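Mar 12, 2022
Bamside bench, teleop notes

Right, so I finally sat down with the Clarkbridge draft of the collection rules (the whole thing, coffee in hand) and tried running a session by it, word for word. Mostly it's good! A few bits made me mutter.

Reset rule. The draft says the operator restores the start layout "to a reasonable standard" before each episode. Mine and Aoi's ideas of reasonable are miles apart, so I'm writing it down properly: sponges go back on their own tier, colours don't mix, but spacing and tilt are meant to wander. If every sponge sits dead square every time, the policy learns the shelf and goes to pieces when somebody bumps it. We found that out in July and I'd rather not do it again.

Clutter rule. Stuff on the floor is allowed as long as it's on purpose and it stays put for the whole episode. If you shift it halfway through, bin the episode. Don't trim it, don't be clever, bin it.

Hands rule. No reaching past the front rail with the arms live, not even for a dropped sponge. Pause, wait for both arms to park, then reach. I broke this one myself before lunch (only a quick grab, and yes, I logged it). The draft wants a 5 second wait after the pause and I reckon that's fair, though it feels like forever when you're on a roll.

Labels. Of the 3,802 episodes on the Gedolon drive, 55 have a blank outcome field. Blank is not the same as failed! Ignacio wants the save button greyed out until the field is filled and I'm all for it. Someone please hold him to that.

Cables. Check the loop at each wrist at full reach before the first episode, and again after any swap of fingers or camera. Give it slack, but keep it away from the shelf. I've put this on the start-up sheet in my terrible handwriting.

Layout for the sponge task, greens up top and reds underneath, garden fork as the floor clutter: 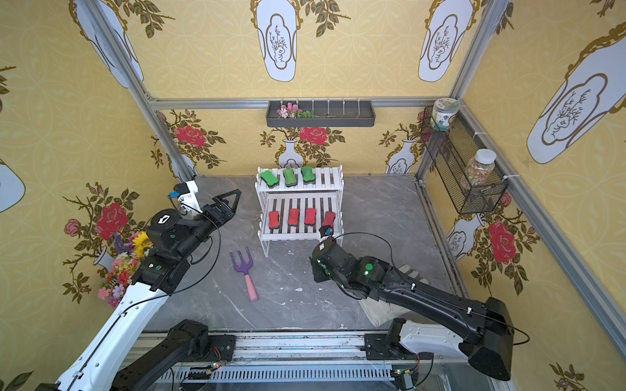 Pieter reckons the clutter rule is too soft as written, and that "on purpose" means nothing unless the item gets named in the session header before recording starts, otherwise we're just leaving things lying about and calling it variety. Fair enough. I've added a header line for it, and he can argue with Dima over the wording.

Still to sort: who signs off when two operators swap mid-batch. The draft has one name per batch, and we swap all the time. I'd go with one name per episode, even if it makes the log uglier. Also need to ask Hipólito whether the 2,000 episode cap is per task or per layout, as the draft says both, on different pages.

Spare fingers are in the second drawer now. Put them back there, please!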